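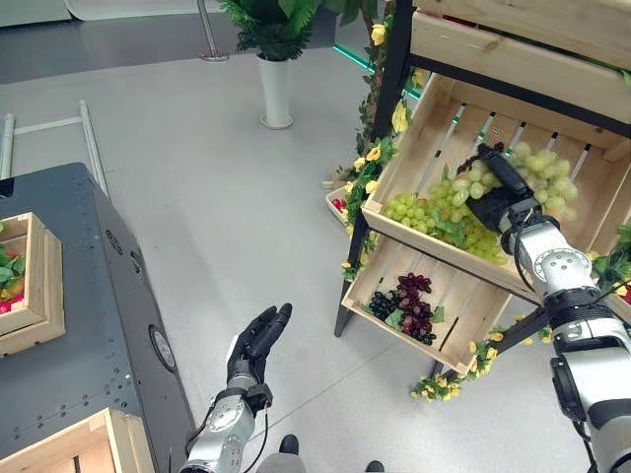
Green grapes in the middle crate, the dark red and the black ones side by side below.

Storing fruit in slanted crates: what works in my kitchen

For two years I kept all fruit in one deep bowl on the table, and every week I threw away what was at the bottom. Now I use three wooden crates on a metal rack, and I waste much less. I write down how I do it, maybe it is useful for somebody with a small kitchen like mine.

Keep the layer shallow. Grapes should cover the floor of the crate and not more. When bunches lie on top of each other, the lower berries split, and the juice spoils the neighbors.

Choose crates with gaps between the slats. Air must come from the sides and from underneath. My first crates were from Girkell and had a solid bottom, so I drilled holes in them. It helped a little, but I would not do it a second time.

Mind the angle. If the crate is too steep, everything rolls to the front edge and stays there in a heap. I put a folded kitchen towel along the front, and this is enough to stop round fruit.

Lift a bunch by the stem. Put your fingers around the place where the stem is thick and raise it slowly, with the other hand ready under it. If you take it by the berries, you rub off the pale bloom on the skin, and such grapes become soft sooner.

Do not wash before storing. Wash only the portion you will eat, some 200 grams for one person, and let it drain in a colander. If a bunch was washed by mistake, I spread it on a tray covered with a cloth.

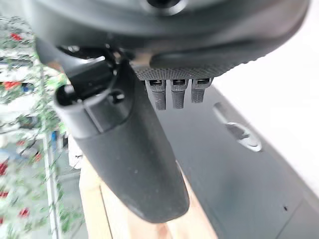

Wipe the flat surfaces at the same time as the crates. I use warm water with a spoon of vinegar, then a dry cloth. Sticky drops are what brings fruit flies, and they find even a very small one. For the slats I keep an old toothbrush.

Sort by color if you buy several kinds. It looks nice, of course, but the main use is that you notice a bad berry faster. On green grapes a brown spot is easy to see. The black ones you have to check with your fingers.

About decoration. Artificial leaves and garlands are pretty, and my wife likes them very much, but they collect dust. Rinse them in the sink once in a month and dry them fully before they go back near food. A garland is better on the post of the rack than inside the crate.

How long on the rack? In July I leave grapes out for one evening only, then they go to the refrigerator in a paper bag with the top open. In a cool room they can stay until the next day. Apples are more patient — but keep them in a different crate, they make other fruit ripen too fast.

Vitalii Stelmakh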